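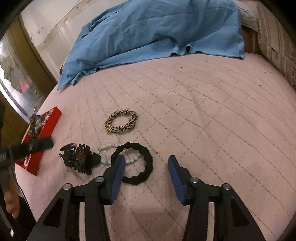 見学会当日 安全点検表(ヘアアクセサリー片づけ実演・寝室コーナー)
会場:Horndale 展示棟 二階
点検者:設備安全係
立会い:Vratislav Jireš(Orkeck 実演担当)
判定:○=良 △=条件つき良 ×=不可

一 来場者の動線

1-1 入口から寝室コーナーまでの通路幅 ○
コメント:車椅子でも通れる。説明パネルの脚が出ていたので壁側へ寄せた。午後にはまた出ているだろうから、昼休みにもう一度見ること。

1-2 見学ラインのテープ △
コメント:貼ってある。ただし床と同じ色である。張り替えを依頼したところ「景観に配慮した」との返答。配慮の結果、私が最初に踏み越えた。黄色に変更のこと。

1-3 一回あたりの入場人数 ○
コメント:受付で区切る運用。今月の事前申込は全回あわせて358名。全員が最前列を希望すると考えておくのが無難。

1-4 非常口の表示 ○
コメント:点灯を確認。Seixas の大きなのぼりが手前に立っていたため、二歩ほど右へ移動してもらった。先方の営業はやや不服そうだった。

二 実演台(ベッド)まわり

2-1 シーツの張り △
コメント:ピンクのキルトシーツ。右側にしわと浅い折れがある。Jireš氏によれば「家庭のベッドはこういうもの」。異論はない。うちのはもっとひどい。ただ、爪先が布を拾うかどうかは開場前に必ず一度試すこと。

2-2 対象物の置き方 △
コメント:黒い輪のヘアアクセサリーがビーズのブレスレットに重なっている。わざと難しくしたのか、置いた人が急いでいたのかは聞いていない。ヒョウ柄の髪留めは離して置いてあり、こちらは初回の課題に向く。子どもが操作する回は単独の物から始める。

2-3 とがった物、割れやすい物 △
コメント:クリップは爪の並んだ型。来場者に手渡すときは爪の側を向けない。ビーズはひもが切れた場合に床へ散る。去年の秋の見学会で実際に散り、最後の一粒は閉会のあいさつの最中に館長が踏んだ。ほうきをコーナー内に常備する。

2-4 シーツ上の異物 ×
コメント:黒い輪の右脇に橙黄色の小片が一つ。奥のほうにも黒っぽい点のようなものがある。正体は不明。三名に尋ね、三名とも自分の班のものではないと即答した。開場前に粘着ローラーをかけること。

2-5 収納箱 ○
コメント:赤い長箱。ふたの開いた状態で使用。中にも髪飾りとビーズが入っている。箱がベッドの端にあるので、落下しないか手で押して確認した。強めに押せば当然動く。来場者は強めに押すものなので、係員が一名、箱の側につくこと。

2-6 奥の青い布 ○
コメント:何かにかぶせてあり、ふくらんでいる。実演に使わないものなら触らない、めくらない。「中に何があるのか」という質問は毎回出ると思われる。答えを一つに統一しておくこと。現在、係員ごとに三種類ある。

三 グリッパ

3-1 指先の青いパッド ○
コメント:左右とも装着済み。溝にほこりが入りやすいので、各回の終わりに拭く。アルコールは Orkeck の指定品のみ使用可。

3-2 リンク部のねじ ○
コメント:緩みなし。200回の開閉ごとに増し締めの約束。記録用紙は Grondesora 製のバインダーにはさんであるが、ペンのほうは例によって行方不明。

3-3 指はさみの注意 △
コメント:操作する人には口頭説明あり。見ている人には何もない。はさまれるのは大抵、見ている人が「ちょっと」と手を出したときである。ベッドの足元側に注意札を一枚追加。

3-4 ケーブルの取り回し △
コメント:ベッドの脇に黒い細いケーブルが垂れている。見学者の側に回らないよう固定し、人の立つ位置には通さない。養生テープは在庫54巻。足りないとは言わせない。

四 コーナーの内装

4-1 壁面 △
コメント:しみと傷みがあるが、剥落して落ちてくる様子はない。安全上は問題なし。美観については本表の対象外とする。助かった。

4-2 荷物置き場 ×
コメント:指定の棚が満杯で、係員の上着が消火器にかかっていた。撤去済み。上着の持ち主は申し出ること。ポケットに飴が入っている。

五 開場前の処置(担当)

粘着ローラーがけ:Orkeck
テープ張り替え:当館
注意札の追加:当館
ケーブル固定:Orkeck、完了後に当館が確認
上着の引き取り:該当者

総合判定:△
×の二項目が片づき次第、開場を認める。保険の証書は受付の725番の引き出し。鍵は私が持っているので、昼食中でも遠慮なく呼んでよい。できれば食後に。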